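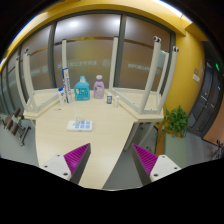 Bottles and cartons on a pale table, with a gripper open in front of them.

Still waiting for the robot to put the shopping away

The industry says chores are nearly solved. Our writer would like to see one finished.

September 22, 2022

I have been told that household robots are nearly ready so many times that I keep a folder for it. The oldest brochure in there has a man in a polo neck being handed a drink by something resembling a pedal bin. The newest came in February from a firm called Trosteo, and it shows a kitchen so clean that I can't work out what the robot in it is meant to be doing.

Trosteo makes an arm on a wheeled base, called the Delska, and would like to rent it to care homes, small shops and eventually you. The Delska tidies. That is the company's word and it covers a great deal: clearing a table, restocking a shelf, moving the cleaning products from where somebody left them to where they belong. I spent two days watching it and came home to a sink full of washing-up.

What it can do is pick up a bottle. I don't want to be mean about this, as it is hard to do and the people who have managed it are clever. The arm rolls up to a shelf, thinks, reaches, closes on a bottle of fabric softener and lifts. The first time I saw it I was impressed. By the eleventh bottle I had started to look at my phone, and then it reached for a bag of refill sachets and pushed them off the back of the shelf.

"Bags are a different conversation," said Vicente Fuentealba, who runs the trials. He is a patient man with a background in packing machinery, and I liked him more than I had planned to. He gave me the numbers without being asked twice. Over the summer the team logged 3,614 attempts to move a single item from one surface to another. On the days when things go well, an item takes 58 seconds. I asked how long it would take him by hand and he laughed and moved one while laughing.

He wouldn't give me a success rate. It depends, he said, on what you call success. If the bottle ends up on the correct shelf but facing the wall, a care home is happy and a shopkeeper isn't. If it goes down on its side, neither is. If a person has to step in and nudge it, the log has a separate column, and I was not shown that column.

This is the trouble with nearly every claim made about machines and chores. The demonstration is of an action and the sales pitch is of a job. Picking up is an action. Putting the shopping away is a job, and it is full of small decisions that we make without knowing we have made them. Does the new milk go behind the old milk? Is that receipt rubbish? Whose scarf is this?

Factories got round the problem years ago by taking the decisions away. At the Yokoyama bottling line, which I visited for this magazine before the Delska existed, machines handle full bottles at a speed that makes you step back from the rail. Every bottle is the same bottle. It arrives at the same height, at the same angle, and if one has fallen over a flap knocks it into a bin. Watching that, you could believe anything about robots. Then you go round to the end of the building, where mixed returns come in by the crate, and the work is being done by people in gloves.
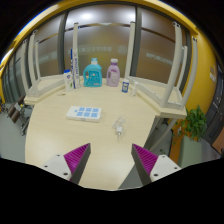

Shop-floor tidying is much closer to the crate than to the line, and you don't need a ransacked stockroom to see why. Give a machine an ordinary table and it has plenty to be getting on with. The big blue detergent jug has a handle moulded into it, so there is a choice of where to take hold before anything has moved. The tall box beside it has no handle at all. Nearer the front is a clear plastic item lying on its side, and see-through things are a known nuisance for cameras, which are inclined to look straight through them to the table. A pair of fingers with ridged pads may well be able to hold every one of these. Knowing that the box should be pinched and the jug should be hooked, and that the clear thing is there at all, is the part still being worked on.

Fuentealba's answer to this is examples, and lots of them. People do the chore by hand, over and over, holding a tool with the same sort of fingers as the robot, and the software learns from what they did. I can see the sense in it. It is how I learned to fold a fitted sheet, although I only had my aunt and she only showed me once. What I can't see is where it stops. The Delska has been shown a great many bottles. When I put my own glasses case on the shelf, it stayed where it was for so long that an engineer went to check the cable.

The rival camp thinks the whole approach is wrong and that we should change the house instead. Imano, a shelving firm with a sideline in big ideas, will sell you a cupboard with shallow trays, a marked place for each product and a front that opens by itself. A fairly stupid robot can keep an Imano cupboard in good order. So can a fairly stupid person, and the cupboard costs more than my car. I asked their saleswoman what happens when a customer buys a bottle that doesn't fit the tray. She said customers tend to settle on a range.

I did find one place where I would have signed the order form. A night pharmacy on Trosteo's trial list has the arm do nothing except bring boxes from the back shelves to the counter hatch. The boxes are square, they are all card, and the pharmacist is alone there until morning with a bad knee. She told me it was slow and that she didn't mind it being slow. When it drops one she picks it up. She has never once called it tidying.

That seems to me about the size of it for now. A machine can take over a piece of a chore if somebody chooses the piece with care and stays within reach. The rest of it, the odds and ends and the thing with no obvious home, stays with whoever is standing nearest. Trosteo says the next Delska will manage bags. I have asked to be invited back, and I have told Fuentealba I'll be bringing the refill sachets myself, along with a carrier bag of whatever is at the bottom of my kitchen drawer.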